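Robots, Lemon Bars and a Very Small White Clip: Our August Visit to Enero

Well, if you missed the August outing, I'm sorry, because it was a good one! We carpooled over to the Enero workshop in Skurthorpe for their open day, and I came home with a sunburned nose (the line to get in ran along the sunny side of the building) and a head full of robot talk that my family is already tired of.

For anybody who hasn't been out that way, Enero sets up robot arms for small factories, the sort of place that wires up control boxes or puts together parts for pumps. I was expecting a big noisy hall with sparks flying. It's more like a nice clean high school shop class with better lighting, and the loudest thing in there was our group.

Bhavana Achari showed us around. She has been with the company from the start, and she has the patience of a saint, let me tell you. We asked her everything. Could it fold towels? (Not well.) Could it butter toast? (She'd rather not try.) Does it get tired? (No, but the people who program it sure do.) She started us off at the screens, where they try out every job on the computer before a real arm gets anywhere near it. I hadn't known they did that, and I could have stood there all afternoon.

The job they were running was cable and connector work. You've got a gray box with cables going every which way, and the two fingers of the gripper have to come in close to one little spot without bumping anything else. Bhavana said cables are the worst thing you can hand a robot. A metal block stays where you put it, but a cable has its own ideas, and the computer has to make a decent guess at how it will bend.
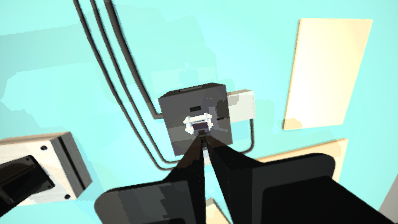 She told us they'll run the same move 50 times on the computer, shifting the parts a tiny bit each time, and then go back and look at every run that went wrong. I asked what counts as wrong and she said anything they wouldn't want to pay for, which got a big laugh from our bunch. The nice part about doing it on a screen is that you can crash into things all day long and the only cost is your pride.

Then they let us have a turn! They had a practice station with a hand controller, and you had 30 seconds to get the fingers lined up on a target. I am here to report that I was terrible at it. I kept pushing left when I meant to go down, and by the time I had that sorted out the buzzer went. Yamuna Kulkarni from our own group sat down after me, cool as a cucumber, and got it on her first try. She says it's all those years of threading quilting needles. She has been very gracious about it and has only brought it up at every meeting we've had.

After that we went next door for the live demo, where a real arm moved small parts from one tray to another. It was slower than I'd pictured, and very careful, and I found myself holding my breath each time it came down. One of the Shenoy boys asked if he could shake hands with it. The answer was no, but he did get a sticker.

Refreshments were coffee and lemon bars from Sendby's, and I had two, possibly three.

Enero is planning another open day in the spring and they've told us we can hold 20 spots. Sign-up sheet will be on the back table next to the library cart. Wear closed-toe shoes (they do check, and I saw a lady sent back to her car), and bring a hat for the line. If you want to ride with me, I have room for three, and we leave at 9:30 sharp.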